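Course handout, week 2: Writing surfaces, markers and how to keep both alive

Welcome back! Last week was all about rooms and sight lines. This week we get to the part I look forward to every term — the board itself, and the pen you hold up to it. Bring one marker of your own to the session, any make, any age. Dried-up ones are very welcome.

## 1. What a whiteboard surface has to do

A writing surface has two jobs that pull against each other. It has to hold the ink well enough that a line doesn't bead up or run, and it has to let go of that ink completely when a cloth goes over it. The trick is in the smoothness. Dry-erase ink carries its pigment in a solvent along with a release agent, a slightly oily substance that stays between the color and the board. The solvent evaporates, the pigment is left sitting on a thin slippery film, and off it comes.

Now scratch that surface, even slightly, and the pigment has somewhere to hide. That is where ghosting starts (the gray shadow of last month's timetable that never quite leaves).

Common surfaces you will meet:

- **Melamine.** Cheap and light. Lovely when new, ghosts early.
- **Painted steel.** Takes magnets, wears moderately well.
- **Porcelain enamel on steel.** Heavy, hard, very forgiving.
- **Glass, clear or frosted.** Hardly stains at all, but watch the glare.

## 2. Glare

Everything that makes a board easy to wipe also makes it shiny, so light from the ceiling comes straight back at the class. A long tube overhead turns into a long white streak on the board, and whatever you write under that streak is lost to somebody in the room. Where the streak falls depends on where you sit! Walk to the far left seat, then the far right, then the back row, and sketch what you see from each.

Look at the pen tip first, then at the light on the panel.
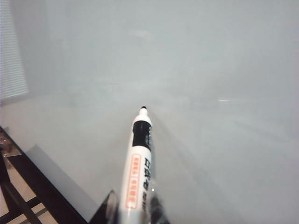
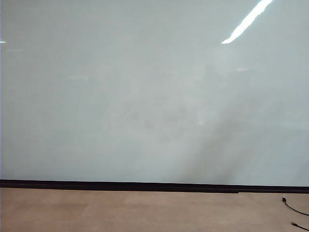

After the December session Tanoli wrote in to say that glare was only half the trouble, and that a thin line in a pale color vanishes from the back row on a perfectly matte board too. Quite right, and it has changed how I teach this part. Stroke width now comes before lighting in the exercise below. Tanoli also asked whether a black pen is always the best choice. For words, nearly always. Blue is close behind. Keep red and green for underlining and arrows, and please don't ask people to tell those two apart.

## 3. The marker

I love how much is going on in such a plain object. The barrel holds a fiber reservoir soaked in ink, and the nib draws from it by capillary action, the same way a paper towel pulls up a spill. Some pens skip the fiber and carry free liquid ink, and those write beautifully right up to the moment they stop.

**Bullet tip:** rounded, same width in every direction. Best for handwriting and diagrams.

**Chisel tip:** wide one way, narrow the other. Good for headings, fussy about how you hold it.

Storage matters. Lay fiber pens flat. Stood tip up, the ink drains away from the nib and the line goes faint; tip down, you get blots. Cap until it clicks.

Check the barrel before you write on anything you care about. Permanent and dry-erase pens can look very alike on a tray. If the wrong one does get used, scribble over the mark with a dry-erase pen and wipe while it's still wet — the fresh solvent lifts a good deal of the old ink.

## 4. Exercise (pairs, in class)

1. Write the word **Fesura** in capitals, once with a bullet tip and once with a chisel tip.
2. Read both from the back row. Make the letters larger until you're both happy.
3. Move the word under the brightest reflection you can find and read it again.
4. Wipe with a dry cloth straight away. Write it again, leave it until the end of class, wipe again and compare.
5. Sketch the board with the glare patches marked from 2 seats.

## 5. For next time

Read the Bavura sheet on cleaning fluids, both sides. Look at a board you use every week and write half a page on its condition: ghosting, scratches, glare, where the pens live. Drawings count!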